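Brekell Releases Pravow 3, a Physics and Animation Toolkit for Independent Game Developers

GRENBRIDGE, 11/3/18 – Brekell today announced the release of Pravow 3, a toolkit for building physics-driven characters and props in 2D and 3D games. The release adds a new constraint solver, a revised joint editor and a library of 170 ready-made rigs. Existing license holders can download the update from their account page at no charge.

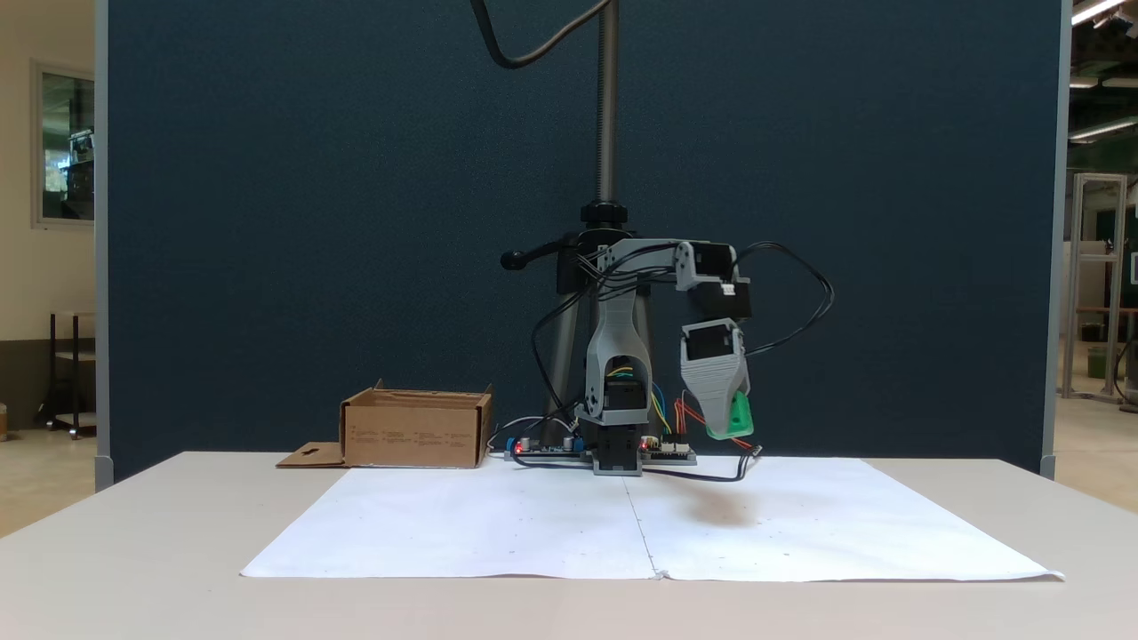 Fuad Gebremichael

Pravow 3 replaces the solver used in earlier versions with one that runs at a fixed step, independent of the display rate. Projects that target 90 frames per second on VR headsets no longer need a separate physics profile. In internal tests on the Dinsa sample project, solver time per frame fell by roughly a third on scenes with many linked bodies.

The joint editor now shows limits, damping and motor force in a single panel. Values can be changed while the game is running and written back to the project file on exit. Joint chains of up to 8 links can be saved as presets and shared between projects.

Pravow 3 can be called from C# or from its own visual scripting graph. Scripts written for version 2 will load, with a warning where a function has been renamed. The old ragdoll component is still included but will be removed after the September update.
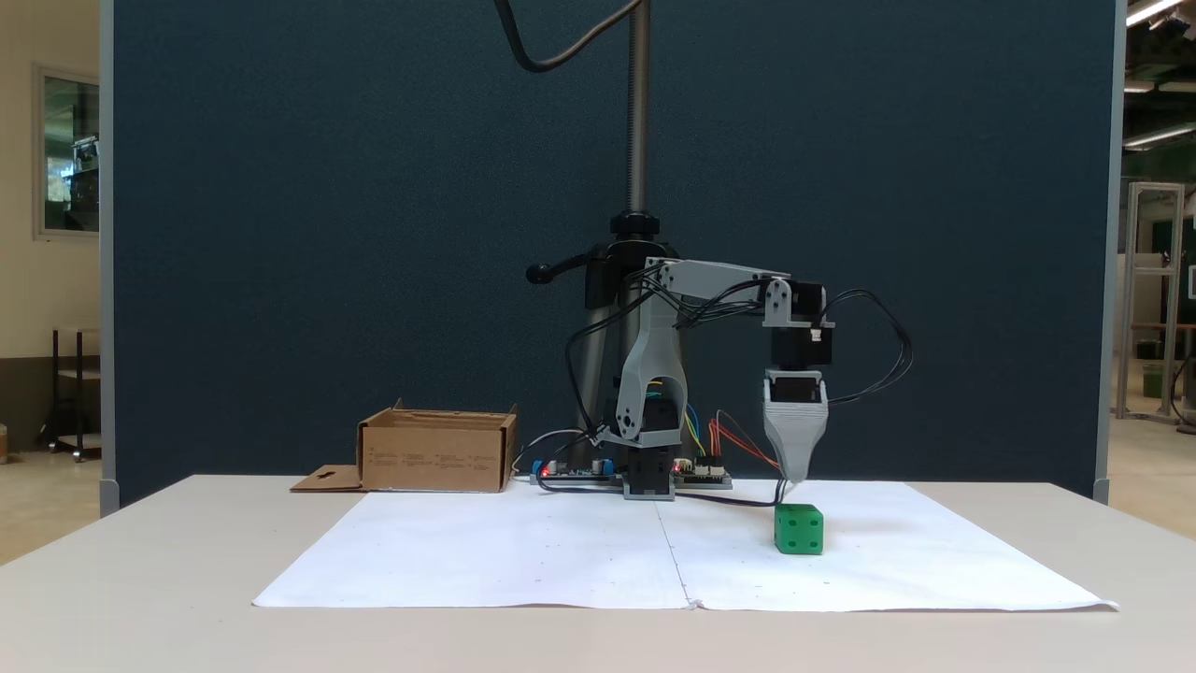 Collision shapes can now be assigned per link, and each link may ignore its direct neighbors. This setting is on by default for new rigs. It matters most for narrow end parts, such as a tapered gripper with its fingertips pointing down close to a green cube, where one oversized shape would register contact too early. Shapes are stored with the rig – they do not need to be rebuilt when the mesh is replaced.

Pravow 3 is available for Windows and macOS. A trial version without export is available for download. Documentation and the Dinsa sample project are included with both versions.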